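Newsletter, 2023-01-20

Principal withdraws remarks on library sit-in

The principal of Kotthorpe College, Melur Chin, has written to all students and staff to withdraw comments she made about last term's library sit-in. In the letter, sent to every college account, she says the comments were "careless and wrong" and that she should not have made them on a public page.

The comments were posted under a local news story about the sit-in, which was held in the Tveit Library over shorter opening hours. Ms Chin wrote that those taking part were "people who were never going to pass anyway". The post was up for less than a day, but by then it had been copied and passed round most of the halls.

A petition asking for an apology was started by second-year student Gilang Lau and had 1604 signatures when it closed. That includes former students and some parents, as the petition was open to anyone with a link to the college. The students' union checked the names against the college list and says well over half belong to people studying here now.

In her letter Ms Chin says she was tired and annoyed when she wrote the post, and that neither is an excuse. She goes on: "Several of the students in the library that week had good reason to be there. Some of them have nowhere quiet to work at home. I knew that when I wrote what I did." She also says that no student will be disciplined for taking part, and that the warning letters sent to five students have been taken back and removed from their files.

Not everyone is satisfied. Ermelinda Abreu, who teaches history and speaks for the staff union, welcomed the letter but said it had come late. "The students asked for this before the holidays," she said. "They got a two-line reply from the press office. I am glad the principal has now written in her own name, and I would like to see the opening hours dealt with as well."

The opening hours are still not settled. Before September the library closed at ten in the evening. It now closes at seven, and at five in the weeks outside term. The college says the change was made to save on staff and heating. The students' union has asked to see the figures and has been told they will be shared at the next meeting of the governors.

Darmawan Simanjuntak, who chairs the governors, said they had discussed the principal's post with her in private and regarded the matter as closed. He would not say whether she had been given a formal warning. He did confirm that the college is rewriting its rules on what senior staff may post online. The present rules cover students and teaching staff but say very little about managers - a gap the union first raised two years ago.

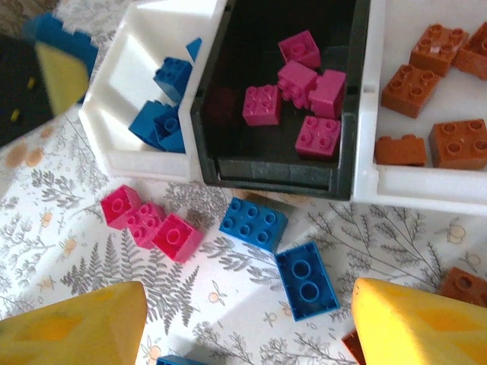 Under the draft rules, senior staff would have to make clear when they are speaking for themselves, and would not be allowed to comment on any student or group of students while a complaint or protest is going on. The students' union wants a further line saying that an apology must be made in the same place as the remark. The draft can be read at the union office or at the front desk in the Jekano Building, and written comments can be left at either.

An open meeting about the letter and the library hours will be held in Sorkoretti Hall, which seats 400. Ms Chin has said she will attend and take questions for the first hour. Ningsih Krishnan, the union president, will be in the chair. Questions can be sent in beforehand and names will not be read out unless the person asks for it. Evening students who cannot get there in time can ask the union for the notes, which should be ready within the week.

Mr Lau said he would be going and hoped others would too. "The apology is fine as far as it goes," he said. "I still can't get into the library after seven."

The full text of the principal's letter is on the noticeboard outside the union office. Anyone who has not received it by email should check that the college has their current address.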